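Workshop News Projects Tools Join Contact

Brurklow Shared Workshop > Projects > Two-Arm Table > Call for participants

Looking for people to help with the two-arm table

We are a small group of members at the Brurklow shared workshop, and since last winter we are building a table where two robot arms learn to do simple kitchen work: put a thing on a plate, take it off again, move it to another plate, close a pot. The mechanical part is mostly finished. Now comes the long part, when somebody must sit with the arms and guide them through the same small tasks many times, and for this we need more hands than we have.

We look for six participants from May until the end of summer. You do not need to be an engineer. Of the people who guided the arms until now, the best one is a retired tailor, and the second best is me on a good day.

What you would do

A session is three hours, on Monday evening or on another evening that we agree on together. You work in a pair. One person guides the arm and the other prepares the table, writes the log and stays close to the stop button. After half of the session you change places. In every session there is a list of tasks, each with a start cell and an end cell on the grid. You put the plate and the object in the start cell, you run the task, you mark it in the log as good, bad or unclear. Please do not be shy with "unclear". It is a useful mark for us.

The goal for the whole season is 2000 good runs. Before the call we had 167, so you can see why I am writing this.
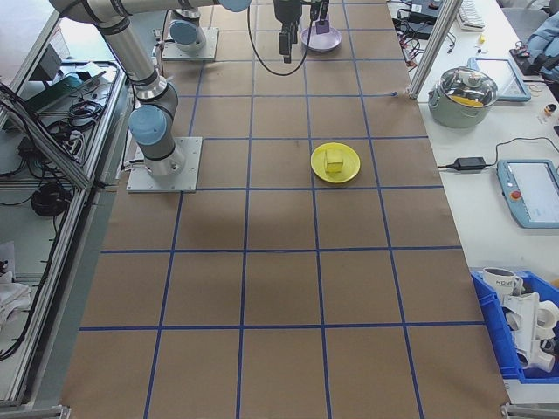
The table with the tape grid, two plates set out on it. Teach pendant on the side table at right.

The grid is made of painter's tape on kraft paper. When the paper becomes too wrinkled we change it and tape the grid new, and this is also a part of the work. It takes around an hour if two people do it, and the lines must be in the same places as before, so bring some patience for measuring.

Who we look for

You are 18 or older and you can come at least every second week. You can read a written procedure in English and follow it also when you believe you know a better way (tell us the better way after the session, we will listen). You are comfortable to say "stop" loudly to a person you met ten minutes ago.

It helps if you have soldered a cable, used a 3D printer or written a little Python, but for the guiding itself it is not necessary. We have one place for a person who likes to design and print gripper fingers. The fingers we use now are narrow and good for small cubes, and not so good for cups. If this is you, write it in the first line of your message.

What we offer

This is unpaid. We pay your workshop membership for the months when you take part, and the material for your own project up to a reasonable amount, please ask before you buy. There is tea and usually soup. All data and all drawings from the project will be published under an open license and your name will be in the list of contributors, if you want it there.

Every new participant gets a safety introduction on the first evening. Long hair is tied, no loose sleeves, no hands over the grid while an arm is powered and moving. A person who does not keep these rules goes home for that evening.

How to apply

Send a few sentences to Yusri Lumenta through the contact form or leave a paper note in the project box next to the workshop door. Please tell which evenings are possible for you, if you are left-handed, and something you have built or repaired, small things also count. I answer everybody, but sometimes it takes me a week.

If you want to look first, come on a Monday after 7 p.m. and ask for the two-arm table.

Related

Miltosley CNC router: new booking rules
Draltar printer is working again
Baldursdóttir loom, part 4: the motor drive
Wanted: a second bench vise
Open evening for new members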